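1/ I spent the last year selling greeting cards by mail and kept every postage receipt. A few posts on what I learned about shipping small things cheaply.

2/ I sold 2,753 cards. Most went out as singles in a plain envelope with a stamp. Square envelopes cost extra because the sorting machines can't handle them. I switched to rectangular in June and should have done it from the start.

3/ Stiff mailers are the same story. If it won't bend, it gets charged more. I now use a thin backing sheet that flexes. Bent corner complaints stayed the same.

4/ Orders of ten or more go in a box. I tried padded envelopes first and the stacks slid around and dented each other. A box one size up from the stack, with a folded sheet of kraft paper on top, fixed it. 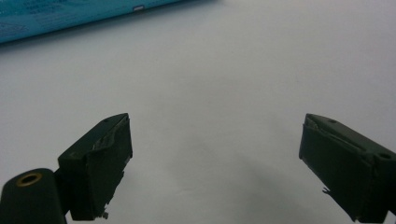 Teal cardboard box, top left. White table.

5/ Buy boxes flat and in bulk. I was paying retail at Teletti for packs of ten. A case of 500 from Hollenstein came to less than half that per box. They take up one shelf in the closet.

6/ Weigh everything packed, with the label on. I got 156 packages wrong by one ounce before I bought a proper scale. Most got through. The ones that came back postage due cost me the sale.

7/ Printed labels beat handwriting. My return rate for bad addresses dropped once I stopped copying them out by hand. Thermal printer, no ink, 4,000 labels on the shelf and I'm still on the first roll.

8/ Overseas is where I lost money. The customs form takes longer than the packing. Sølve Berge, who sells prints under the name Rarnness, told me to set a minimum order for it. I did and I get fewer orders but they pay for themselves.

9/ Someone asked about tracking. I don't add it to single cards. I replace lost ones for free and it's still cheaper over the year.

10/ Next up is the spreadsheet I use for postage. I need to take the customer names out first.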